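Call for participants: help us write good practice for robots in home kitchens

Tiltska is looking for people who cook, clean, care, teach or tinker to join the Anby working group.
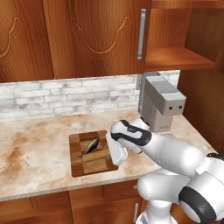

Arm and gripper beside the cutting board, simulated kitchen.

Anby is our plain-language code of practice for robot arms that share a kitchen with people. The first draft covers the bench itself: what an arm may reach for, how close it may come to a person, and what it does when someone walks in mid-task. We're really pleased with how it's shaping up, and now we need people who'll pull it apart!

Most of our test tasks are set in simulated kitchens, so you won't need to be near a moving arm at any stage. You'll watch runs, replay the bits that bother you, and tell us whether the rule we've written matches what you'd want in your own home. Sometimes the arm follows the draft to the letter and it still feels wrong (those are the runs we love, because they show us where the wording is weak).

What we're working on this round

Food handling. When does a gripper that has been near raw fish need to be treated as dirty? Does that include the wrist? Clause 2 says one thing, the cleaning annex says another, and our reviewers are split.

Shared tools. If a rolling pin or a board is in use, who has the right to move it? We've borrowed the workshop habit of "whoever put it down picks it up", but kitchens are messier than workshops and we'd like to hear from people who cook with kids or housemates.

Waiting positions. Where should an arm rest between steps? Over the bench is handy. It's also right where your hands want to go.

Stop words and stop buttons. We want a rule that works for someone with floury hands, someone who's hard of hearing, and someone who's never read the manual.

Who we'd like to hear from

Anyone over 18 with opinions about kitchens. We'd be especially glad of home cooks, commercial kitchen staff, occupational therapists, disability support workers, and people who use a mobility aid or cook one-handed. If you've done risk assessments or food safety audits, wonderful, please say so. You don't need a technical background, and we'll give you a glossary that Lovisa Viklund has kept mercifully short.

We also have places for people who program or maintain arms for a living. You'll be in the same groups as everybody else, and we ask that you let the cooks speak first.

What's involved

Two online workshops in April, one on a weeknight and one on Sunday afternoon, plus a bit of reading beforehand. You'll get the draft, a set of recorded runs and a comment sheet. Comments can be typed, spoken or scribbled on paper and scanned. Captions are provided, and we can organise an Auslan interpreter if you let us know when you apply.

Participants are paid for workshop and reading time at our standard reviewer rate, and everyone who'd like to be is named in the published code. Recorded sessions are used for note-taking and deleted once the minutes are agreed.

How to apply

Send a few lines to Mi-kyung Cheon at Tiltska, using the contact form on the Anby page. Tell us what sort of kitchen you spend time in, which of the topics grabs you, and any access needs. No CV, please. If you'd rather apply by phone, leave your number on the form and Mi-kyung will ring you back.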